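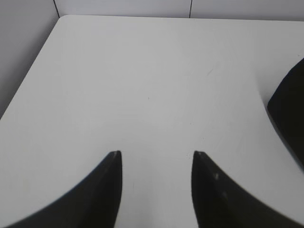 Les deux doigts noirs d'une pince de robot, ouverts au-dessus d'une table blanche.

Les règles de sécurité autour des robots
Dossier pour les jeunes visiteurs, à partir de huit ans
Centre de découverte technique de Vaher

Un robot de travail est une machine qui exécute des mouvements selon un programme. Il peut saisir une pièce, la déplacer et la reposer. Il ne comprend pas les choses comme vous les comprenez. Si une main se trouve sur son chemin, il ne sait pas toujours que c'est une main. Pour cette raison, les adultes qui fabriquent et utilisent des robots doivent suivre des règles précises.

Qu'est-ce qu'une norme ?

Une norme est un texte rédigé par des spécialistes qui se sont mis d'accord sur la bonne manière de faire. Il existe des normes pour les casques de vélo, pour les prises électriques et pour les jouets. Il en existe aussi pour les robots. Elles traitent par exemple de la force et de la vitesse des machines, ou de la façon de les arrêter.

Une norme ne remplace pas la loi. La loi est obligatoire pour tous. La norme aide les entreprises à la respecter – et permet à des personnes de pays différents de travailler de la même façon.

La zone de travail

On appelle « zone de travail » l'espace que le robot peut atteindre avec son bras et sa pince. Cet espace est souvent plus grand qu'on ne l'imagine, car le bras peut se déplier. Avant la mise en marche, on retire de la table tout ce qui ne sert pas à la tâche : un tournevis, un gobelet ou une feuille oubliée pourrait être poussé, écrasé ou projeté.

Les doigts de la pince demandent une attention particulière. Quand ils sont ouverts, il reste entre eux un espace vide, comme sur la photographie. On n'y place jamais sa main, même si le robot ne bouge pas. Un robot immobile peut simplement attendre l'ordre suivant.

Le bouton d'arrêt d'urgence

Le bouton d'arrêt d'urgence est en général rouge, sur un fond jaune. Il doit être facile à atteindre. Toute personne qui voit un danger a le droit d'appuyer dessus sans demander la permission. Après un arrêt, un adulte formé cherche la cause avant de remettre la machine en route.

L'analyse des risques

Avant d'installer un robot, on se pose des questions par écrit. Qui va s'approcher ? Que se passe-t-il si la pièce tombe ? Un doigt peut-il être pincé ? Ce travail s'appelle l'analyse des risques. À l'atelier Iltodier, le formulaire comporte 43 questions. Rimantas Kütt, responsable de la sécurité, le relit chaque année au mois de mars et chaque fois qu'une pince est changée.

Les règles pendant votre visite

Restez derrière la ligne jaune tracée au sol.
Attachez les cheveux longs et rentrez les écharpes.
Ne touchez ni le robot, ni la table, ni les câbles.
Écoutez l'animateur et posez vos questions à voix haute.
Si vous faites tomber un objet près du robot, ne le ramassez pas : prévenez un adulte.

Petit lexique

Pince : outil placé au bout du bras, qui permet de saisir.
Programme : suite d'instructions données à la machine.
Risque : possibilité qu'un danger blesse quelqu'un.

Texte : Baltazar Hinojosa. Mis à jour le 2 août 2024.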